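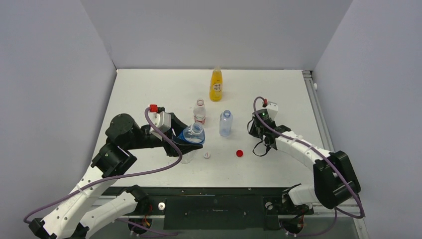

Bredari Bottle Deposit Notes

Version 7, August 1, 2026

Welcome! Bredari is a small open dataset about drinks bottles and what people get back for returning them. It holds 167 records from 36 shops and return points in and near Welville, and it's free to use for teaching, maps, school projects or plain curiosity.

What's inside

returns.csv has one row per visit: the shop, the day, the size of bottle, the deposit paid back and whether the cap had to be on.
places.csv lists the return points with opening hours and a rough location.
rules.txt is my favourite (do read it!) and holds the wording of the signs, typed out as they stood, spelling mistakes and all.

Caps turned out to be the most interesting column. Some places want them screwed on, some want them in a separate tub, and 16 places had no rule posted at all. If you enjoy comparing small local habits, start there.

How to use it

Open the files in any spreadsheet program. Columns are split by commas and the text is UTF-8. Money is in pence, so there are no decimal points to trip over. An empty cell means the sign was missing or too faded to read. It doesn't mean zero!

Known gaps

Glass is thin on the ground, as most visits were for plastic. The Iordache Road shops closed for repairs in March and have no rows for that month. Opening hours change often, so please check before you carry a full bag across town.

Changes in this version

Shop names tidied, double rows removed, and a new column for queue length, which I'm really pleased with.

Licence and thanks

CC BY 4.0. Please credit the Bukex project. Corrections are very welcome, and so are new signs from further out – just add them to rules.txt and send the file over.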